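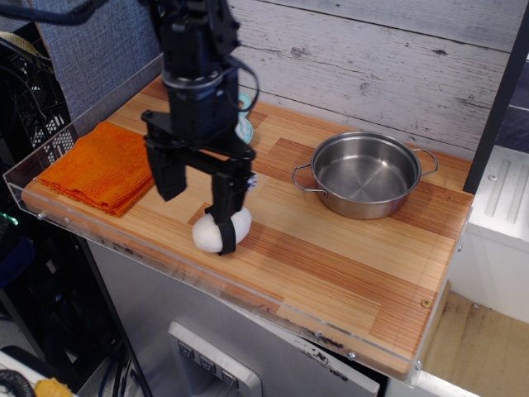
夹爪在白色蛋形玩具上方,右边是那只小不锈钢锅。

Astmont 的夹爪对比测试终于出第一批结果了!我上周跑过去蹲了大半天,本来只打算拿份数据就走,结果一直待到人家关灯。先把消息说在前面:Plellovum 那款平行夹爪暂时排在最前,配的是 Grewal 的控制器,相机用 Brasell 的。整轮下来做了3724次抓取,失败408次。接下来还有第二轮,二月开始,要换掉的是控制器,夹爪先留着。

好,现在可以慢慢聊了。

可能有人没跟上前面的事,我补两句。Astmont 这个实验室去年秋天就说要做一次家用场景的夹爪横评,当时我在这里发过一小段,评论区有好几位朋友问到底测什么、用什么东西测,我那会儿也答不上来。现在知道了:测的是桌面上那些零零碎碎的家务小物件,毛巾、刷子、锅、玩具,全是超市里能随手买到的。负责这一轮测试的是 Lesia Nazarenko,她之前做工业上下料,整天跟金属件打交道,用她自己的话说,转过来以后头一个月天天被一块毛巾欺负。

我问她为什么挑软的东西。她说硬的东西大家都测过了,圆柱、方块、螺栓,各家的宣传册上都有漂亮的数字,可是你把同一只夹爪拿去夹一团毛茸茸的东西,那些数字就不太管用了。夹得轻,东西往下滑;夹得重,东西变了形,放下来的时候姿态跟拿起来的时候完全两样,程序就糊涂了。她比划给我看,两只手一捏一松,特别像在揉面(我差点笑出来)。

所以这次最折腾人的一件道具,是一个玩具饭团。对,就是那种日式饭团的玩具,白色绒布做的,中间围一条黑带子当海苔。我刚听说的时候还以为她在开玩笑,看到实物才明白它有多烦人:绒面是软的,外形又圆鼓鼓的,躺下来和立起来完全是两个形状,相机看它的轮廓每回都不一样。那条黑带子也很会添乱,夹爪的手指也是黑的,手指一伸到前面,黑的叠着黑的,从某些角度看过去,连我这双人眼都要愣一下才分得清哪里是手指、哪里是海苔。

Lesia 说选它的时候真没想到这一层,纯粹是看着大小合适。后来 Brasell 相机的分割结果老是在这里出错,他们才回过头来把它正式列成一个观察项。我觉得这种歪打正着的东西最有意思了,你坐在办公室里写测试大纲,是写不出"海苔和手指撞色"这一条的。
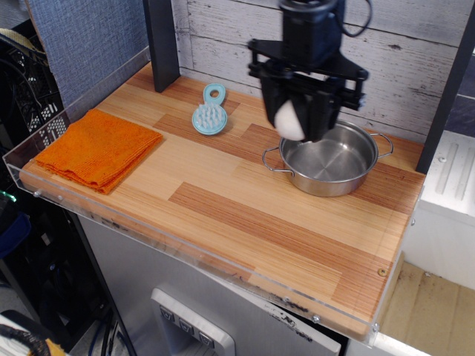 两指夹住白球,悬在锅的左侧边沿上方。

说回夹爪本身。这一轮一共上了5套指尖,夹爪本体用的是同一台 Plellovum,只换前面接触物体的那一截。有硬的,有带纹路的,有贴了软垫的,还有一套是实验室自己打样的。这么做的好处是变量干净,电机一样,行程一样,控制器也一样,谁好谁坏赖不到别的地方去。坏处也明摆着,别家的夹爪这次没上场,所以"排在最前"这个说法我自己都要打个折扣:Plellovum 排在最前,是跟实验室手里去年留下的旧记录比出来的,两边条件没有完全对齐。Lesia 很坦白,这句话她要求我一定写进去,我就写进去了。

软垫那套的成绩最稳,这个大概不会有人意外。让我意外的是第二名,居然是那套最普通的硬指尖,就是出厂带的。我原先猜是带纹路的那套,看着就很能抓的样子嘛!问下来才知道,纹路确实抓得住,问题出在放。绒布的毛会挂在纹路里,手指张开了,东西还黏着不肯走,晃一下才掉,掉下去就歪了。往锅里放的时候歪一点没关系,锅会兜住;往桌面指定的位置放,歪一点就算失败。

关于"算不算失败",他们内部吵过一架(Lesia 说是讨论,旁边的同事小声跟我说是吵架)。有一派觉得东西离开了原位、进了锅,就该算成功,管它什么姿态;另一派觉得家里用的机器人要是把碗倒扣着放进柜子,用户肯定不会觉得这叫成功。最后的规则是两种都记,一栏叫"到位",一栏叫"到位且姿态正确",我开头写的408次失败是按宽松的那一栏算的。严格的那一栏他们还在复核,数字没给我,我追问了几遍也没问出来,哈哈。

台子也值得说一下。台面是深浅相间的木条拼的,浅色夹着红褐色,前沿和左边装了透明亚克力挡边,背后是一面刷白的旧木板墙,木节和裂纹都还看得见。好看是真好看,像哪家咖啡馆的吧台。可是对相机来说,这种一条深一条浅的背景比纯色台面难多了,再加上那只锅又亮,木头的颜色映在锅上,暖乎乎的一片。Brasell 的人之前来调过一次,据说当场就问能不能铺块灰布,Lesia 没同意。她的理由我挺认同:谁家厨房铺灰布啊。

我在旁边看了很久的锅。那是一只浅浅的小圆锅,两边各有一个铁丝弯成的提手,细细的。夹爪要拿锅只能从提手下手,或者夹锅沿。夹提手的话,位置稍微偏一点,锅就会转;夹锅沿的话,金属滑,软垫反而比硬指尖吃亏。所以锅这一项,硬指尖是赢的,这也是它总分能爬到第二的原因。你看,换一样东西,名次就换一次,我听到这里已经开始同情写总表的人了。

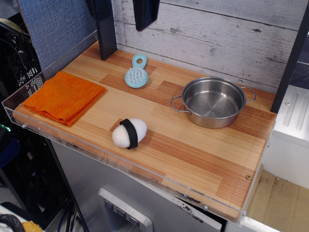 每次开始之前,东西要摆回差不多的位置,但不要求一模一样。这一点跟我想的很不同,我以为台面上会贴满胶带标记,或者投个影什么的。Lesia 说早期贴过,后来撕了,因为程序会偷懒:位置一固定,它就学会了往那个坐标去,相机遮上一半它照样能"抓到"。现在改成人手随便摆,锅靠右一点、靠前一点都行,刷子的柄朝哪边也随意。她管这个叫"像家里人一样乱放",我说那你应该来我家取经,我家绝对够乱。

毛巾是橙色的,叠成厚厚一摞,绒面,边上有点毛。它的任务听起来最简单,就是捏起来,别散开。可这个"别散开"要命啊。夹爪只有两根手指,捏住上面一层,下面几层就跟着自己的心情走了。想一次把整摞都夹住,手指就得伸到底下去,伸到底下就会蹭到台面,蹭到台面 Grewal 控制器的力保护就会跳,一跳整条手臂就停在半空等人来确认。我在的那个下午,这种停顿发生得挺频繁,每回停下来,值班的小伙子就从椅子上探身过去按一下确认键,按到后面他连头都不抬了。

这就要讲到 Grewal 的控制器了,这一轮里争议最大的就是它。优点先说:响应快,手指合拢的过程很细腻,力可以设得很低,抓绒布玩具的时候明显没有把它捏扁。我自己上手玩了一小会儿(他们有个手动模式,可以拿旋钮控制开合),那个感觉真的很好,拧一点它就动一点,一点不拖泥带水。缺点就是前面说的保护太敏感,碰一下桌子就当成出事了。厂商给过一个新的参数文件,能把门限放宽,但放宽以后夹锅的时候又会晚一拍才停,Lesia 不放心,试了一个上午就换回去了。

她的原话是:"我宁愿它胆小,胆小我可以慢慢哄。"

第二轮要换控制器,起因就在这里。换成哪家还没定,有两个候选,她没让我写名字。我只能说其中一家以前是做别的行业的,我听到的时候"啊?"了一声。

相机那边平稳一些。Brasell 这台的好处是不挑光,他们试过白天拉开窗帘、傍晚只开顶灯,差别都不大。分割出错主要集中在两种情况,一种是前面讲的黑手指压在黑带子上,另一种是锅里的反光被当成了一个物体。后一种特别好笑,手臂会很认真地伸到空锅里去夹一团光,合拢,抬起来,什么都没有,然后再来一遍。我看它连着来了几遍,居然有点心疼。现在的补救办法是让夹爪合拢后检查一下手指之间的开度,夹空了就标记出来,不再重复尝试。这个检查是后来才加进去的,前面的那些空夹全都算在失败里,所以失败的总数里有一部分其实是相机的账,记在了夹爪头上。报告里会分开列,我看到的草稿已经分好了,只是还没校对完。

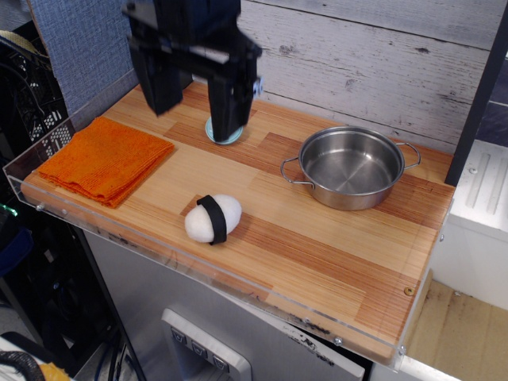
速度这件事我也问了。他们把手臂的速度压得比较低,一个工作日的目标是300次,做不满就第二天补。我问为什么不调快一点早点收工,Lesia 说试过,快了以后手臂停下来那一下会有余振,手指尖跟着抖,抓大的东西无所谓,去碰那种又扁又小的、贴着桌面的,就会差那么一点点。她还说手指两边长得不对称也有影响,一边碰到了另一边还悬着,最后那一小段下降要特别小心。这种细节宣传册上可不会讲!

刷子我差点忘了写。浅蓝色,塑料的,圆头,短柄,柄的末端有个洞。我以为它会很难,结果它是整轮里最听话的一个,柄扁扁的,夹住就走。唯一的毛病是刷毛那面朝哪边会影响重心,刷毛朝下的时候比较稳当。有个同事提议用那个洞来做一次插入测试,拿一根手指去钩它,大家都觉得很酷,但 Lesia 说这轮不加项目了,再加就做不完了,留给第二轮。我个人很期待这个,写在这里算是帮忙催一下。

再讲讲我觉得不足的地方吧,免得有人说我只会夸。

一是物件的种类还是偏少。毛巾、刷子、锅、饭团,翻来覆去就这些,没有透明的东西,没有装了水的东西,也没有塑料袋。家里最难拿的就是塑料袋了吧?我提出来的时候值班的小伙子猛点头,看来他也提过。Lesia 的回答是透明物件要等 Brasell 那边的新固件,装水的东西要等防溅罩,塑料袋嘛,她沉默了一下,说再说。

二是五套指尖换来换去,每次换完都要重新标定,标定做得细不细全看当天是谁在做。他们有一份步骤说明,我翻了翻,写得很清楚,但有几步还是靠手感,比如把指尖螺丝拧到"刚好不晃"。刚好不晃是多紧啊?我问了在场的人,答案各不相同。Lesia 当场就在本子上记了一条,说要买一把扭力螺丝刀。

三是耐久没测。软垫那套现在成绩好,用久了会怎样谁也说不准,我看了一眼换下来的那一副,表面已经有点起毛了,问了下,算在正常磨损里。如果以后要放到家里用,换垫子的频率和价钱肯定是大家最关心的,希望后面能补上。

Plellovum 那边我也发邮件问了,对方回得很快,说看到结果很高兴,软垫会单独出售,价格未定。我又追问了一句带纹路那套挂毛的事,这回就没那么快了,到我写这篇的时候还没收到回信。收到了我会更新在文末。

完整的报告预计跟第二轮同时放出来,原始记录也会公开,包括每次抓取的开度曲线和失败分类,想自己跑分析的朋友可以等一等。Astmont 还打算安排一个开放参观的时间,暂定某个周日的下午,地方不大,要提前报名,报名链接目前还没开。我肯定会再去,到时候想让我帮忙问什么、帮忙看什么,直接在下面留言,我把问题打印出来带过去给 Lesia。上次有位朋友问夹爪的噪音,我这次替你听了:合拢的时候有一声很轻的"嗒",张开的时候基本听不见,最吵的反而是下面那个柜子附近传来的风扇声。

还有人问能不能用它叠毛巾。我也问了,Lesia 说先让它别把叠好的弄散再说吧。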